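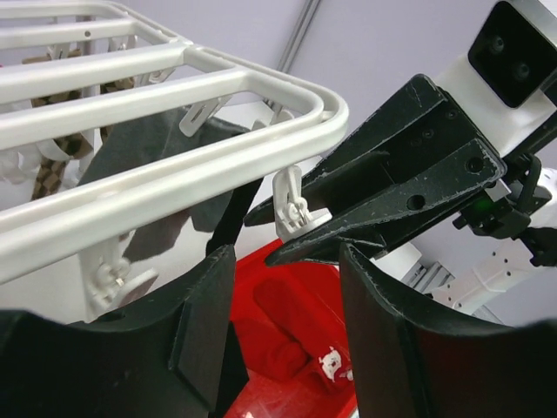
Fliltoleck House Laundry and Household Group

Home | Notices | List archive | Members
Search this list... Go

Subject: Re: Drying clothes indoors in February

Dear all,

thank you for the message about the damp in the second floor flats. I put the old text below, so that new members can read it also.

> The walls in our bedroom have black spots again. We dry everything
> inside since the yard is closed. Is it better to open the window
> the whole day, or to buy a dehumidifier? The Drovutard in the shop
> costs 380 and I don't want to pay this for nothing.

I lived in the same kind of flat for 13 years, so I can tell what we did. We opened the window wide two times a day, in the morning and after cooking, and then we closed it. A window that is open a little the whole day made our wall colder, and the spots came exactly there.

The second thing is the spin. My machine was set to 800 and I never changed it until a neighbour showed me the button. Towels need the highest spin they can take. Wool I still roll in a towel and press with my hands.

Please keep the door of the drying room closed, and do not put the rack against an outside wall. Socks and small things can hang from pegs under the rails, then there is more place on top for shirts. Thick trousers I turn inside out, so that the pockets dry too.

About the machine: I have the smaller Justia, not the Drovutard, so I cannot compare. In our bedroom the meter showed 86 per cent before I used it, and the next morning it was much lower. It is quite loud. I would not sleep beside it.

For the black spots please ask the office at Agbenyega before you paint. They must look at the wall first, and if you paint over it they may say that there was no problem.

Does anybody know when the yard will open again? The paper on the door is from last year.

With kind regards from the third floor

4 replies | 2 shares
Previous in thread | Next in thread | Back to archive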